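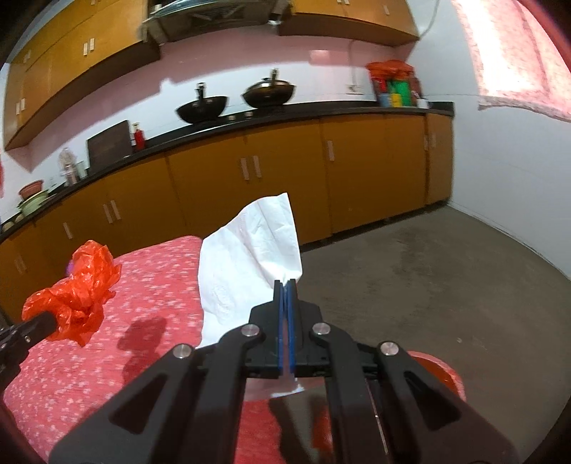 Residents' Services > Shared Kitchens > Frequently asked questions

Reading time: 2 minutes

Vurcombe House: keeping the shared kitchen tidy

Who is responsible for clearing the table?
The last household to use the kitchen must clear it. Tissues, paper and empty plastic bags are to be removed from the cloth before it is shaken out or washed.

May I keep plastic bags for later use?
Yes, provided they are clean. Residents may keep up to two bags each in the lower cabinets. Any others should be taken to the Nurnbridge collection point.

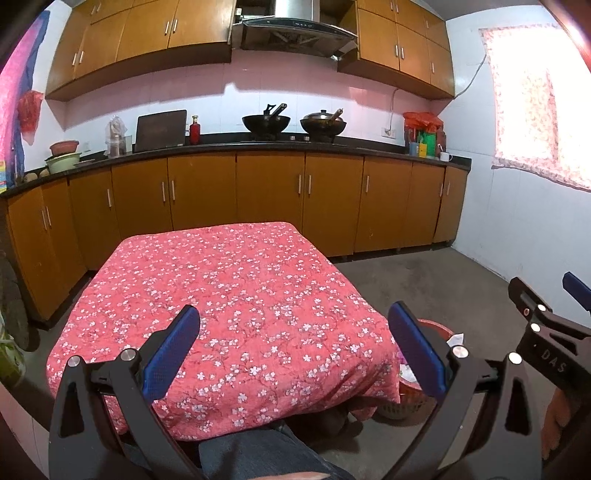

Tablecloths are supplied by the house and are changed in May and again in the autumn. Residents should not replace them with their own. A cloth that hangs almost to the floor, as the red cherry-blossom one does, should be lifted on every side when the floor is swept - items left under the table are easily missed. Cloths may be washed at up to 70 degrees.

Where should woks be left after cooking?
Woks may stay on the stove until the meal is over. They must then be washed, dried and put away with their lids.

How do I report a stain on the floor or a loose cabinet handle?
Please write to Soledad Aguirre at the Hemmin office. Repairs are normally looked at within two working days.

Last reviewed: 12/07/2021

This website uses cookies. By continuing to browse, you accept our use of cookies. Accept | Settings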